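Chapter 4
Same Shape, Different Size: Similarity and Scale

Before you start
You need: ratios, how to simplify them, area of a rectangle, volume of a box. If ratios are shaky go back to Chapter 2, do the odd-numbered problems, come back.

Opening problem
Risham is a town with a square in the middle and a tower on one side of the square. Locals say the tower is too short. The builder's drawing, made in 1950, shows it at a scale of 1 to 200. On paper the tower measures 12 cm. So how tall is the real thing? And if a second tower went up, same shape exactly but twice as tall, would it need twice the stone?

Write down a guess for the second question. Don't work it out yet. Keep the guess, we come back to it in Section 4.4.

What "similar" means
In everyday talk, similar means kind of alike. In geometry it's stricter. Two figures are similar when one is an enlarged or shrunk copy of the other. Angles stay the same. Lengths all get multiplied by the same number. That number is the scale factor, and we write it k.

Turned around? Still similar. Flipped over? Still similar. Stretched in one direction only? No. A circle stretched sideways turns into an oval, and the oval is not similar to the circle you began with.

All circles are similar to each other. All squares too. Rectangles are not, and this trips people up every year. A 2 by 3 rectangle and a 4 by 6 rectangle, yes. A 2 by 3 and a 3 by 4, no. Check the ratios: 2/3 is not 3/4.

Where you've met it already
Maps. Model trains. Dress patterns. A photo made bigger on a screen by dragging the corner (drag the side and you wreck it). Recipes, sort of, though a recipe scales amounts and the baked thing only keeps its shape if you shape it that way. A small roll and a large loaf can have nearly the same outline and very different amounts of crust for each bite of inside. More on crust in 4.4.

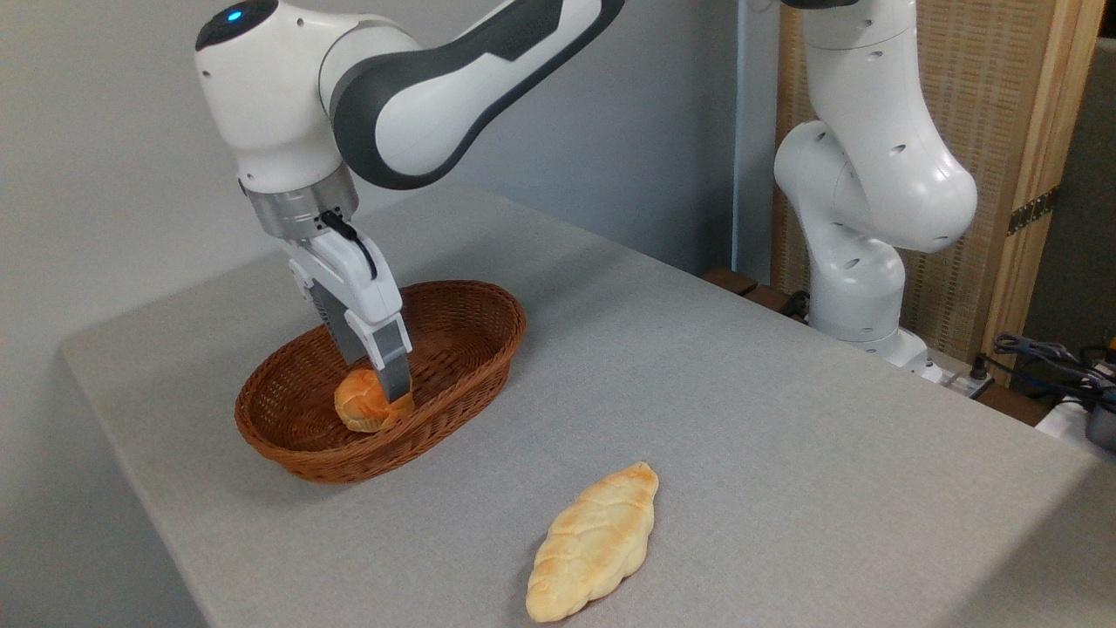 Fig. 4.1 A small roll with a scored, rounded crust, at a woven basket.

Artists used scale long before anybody wrote k for it. A painter planning a wall would make a small drawing, rule a grid of squares over it, rule a bigger grid on the wall, then copy square by square. Works because every small square is similar to every big one, with the same k across the whole wall. Get one row of squares wrong and the faces in it come out squashed.

Bình Diệp paints theater backdrops this way for the Stadance company. The sketch is 26 cm wide. The backdrop is 700 cm wide. Scale factor: 700 divided by 26, so k is 26.9 to one decimal place. A nose that's 1 cm long on the sketch comes out nearly 27 cm on the cloth. Angles don't change at all, a roof line that slopes at 30 degrees on paper slopes at 30 degrees on stage.

Quick check: a door on the sketch is 8 cm high. How high on the backdrop? (Multiply by k. Use 700/26, not the rounded value, then round at the end.)

Lengths, areas, volumes
Now the big idea of the chapter. Take a cube with side 1. Double the side. The length doubled, sure. Each face went from 1 square unit to 4. The volume went from 1 to 8.

So for scale factor k
lengths are multiplied by k
areas are multiplied by k squared
volumes are multiplied by k cubed

Look at it untill it seems obvious, then try k = 3 by yourself with a drawing. Then k = 1/2. A scale factor less than 1 makes things smaller and the same rule holds.

Back to crust. Crust is on the surface, so it goes with area. The inside goes with volume. Make a loaf bigger, same shape, and the inside grows faster then the crust does. If you like crust, buy rolls.

Ice cream next. The Geltatano stand sells a scoop in two sizes, both balls. The large has a diameter 1.5 times the small. The price is double. Good deal or bad? Most people say bad, 1.5 is less than 2. Work out 1.5 cubed before you agree with them.

What's in this chapter
4.1 Scale factor and scale drawings
4.2 Similar triangles, three tests
4.3 Finding heights you can't reach (shadow method, mirror method)
4.4 Area and volume under scaling
4.5 Project: the Wattimena tile, a pattern of triangles inside triangles

Words to know
similar, scale factor, corresponding sides, ratio, proportion, enlargement, reduction

Bring to class
Ruler in cm, protractor, squared paper, and a small picture you don't mind drawing on. The mirror for 4.3 is best done in March or later when there's some sun for the shadow part too, both methods get compared on the same tree.

Start with 4.1, problems 1 to 12. Show the ratio before the answer, every time.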